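Gatness Stoneware Mugs, 10 oz
Sold singly or as a mixed trio from the Plimaso range

Okay, I have a soft spot for these. I started the Plimaso range with one green mug I made far too many of (66, and my kitchen shelves still haven't forgiven me), and people kept asking what else it came in. So now there's pale pink, dark green and light gray, all with a white inside so you can see how strong your coffee is before you commit!

Each one holds 10 ounces to a comfortable level, a bit more if you like to live dangerously. I drink tea out of mine all morning and it's just the right size for finishing before it goes cold. The handle takes two fingers easily, three if your hands are smaller than mine. 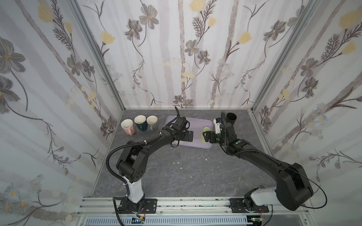
The dark green one has a gold-colored band around the rim, so please wash it by hand and keep it out of the microwave. Pink and gray are fine in both. I've run my own pink mug through the dishwasher more times than I'd like to admit and it still looks great, though I do put it on the top rack.

A lot of you buy the trio with the Dovura tray, and I get it – mine lives by the kettle with the mugs, the sugar and usually a stray biscuit on it. The tray is light lavender plastic, wipes clean with a damp cloth and weighs next to nothing. It's sold separately, so add it to your cart if you want one.

The glazes are mixed in small batches at the Dizon workshop, and the color shifts a little between them. If you're adding to a set you already own, write your batch number (it's on the base) in the order notes and I'll match it as closely as I can. The gray hardly changes. The green can come out a touch darker in winter and I have no idea why.

Good to know
Material: glazed ceramic
Capacity: 10 oz
Colors: pale pink, dark green with gold-colored rim, light gray
Mugs left in this batch: 156
Packing: recycled paper, one box per mug, trio boxes taped together

Orders placed before noon go out the same afternoon. If a mug shows up chipped, send me a quick photo and I'll mail a new one, no need to return the old one (they make nice pencil pots).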